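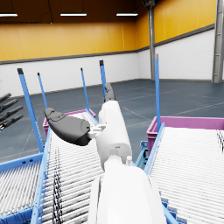

Ticket 2102 – Planner reports start state in collision, arm will not leave home
Component: Hendow motion planner, Nereck cell simulation
Status: Resolved, one follow-up open

Since the February merge, the planner rejects every request from the home pose in the Nereck sim. The same requests planned fine on the previous build. The crate detector is not involved. It publishes poses for both magenta crates at the far ends of the conveyors, and they line up with the render. The failure comes before any goal is looked at.

Error text from the log:
start state invalid: contact between wrist_link and conveyor_center_bed

To reproduce: load the Nereck cell, wait for the arm to settle, send any pick goal. Fails 20 out of 20 times.

Checked first
Joint states are correct and match the controller. Time stamps are fine. Restarting the planning node changes nothing. Clearing the scene and sending the same goal gives a valid plan, so the robot model is not colliding with itself.

Checked next
Dumped the collision scene and loaded it into the Allik viewer. The visual mesh for the center conveyor is where it should be, below the arm. The collision mesh is 200 mm higher and passes through the wrist. The side rails and blue posts are separate objects and were not shifted.

Cause
The new Peixoto importer applies the mesh origin offset twice when a part has different visual and collision files. Only the roller beds are set up that way. The renderer reads the visual file, so nothing looks wrong on screen. The planner reads the other one.

Workaround
Set the collision origin to zero in the cell file and reload the scene. Restarting only the planner is not enough – it gets the old mesh back from the scene cache.

Fix
Importer patched to apply the offset once. Added a load check that compares the bounding boxes of the two meshes and stops with an error if the centers differ by more than 2 mm. Reran the reproduction steps on the patched build and got 20 valid plans. Planning time is back to nearly what it was before the merge.

Follow-up
The cables lying on the center rollers have no collision shape at all. The planner will route a finger straight through them. That was true before the merge too, so it goes in a separate ticket.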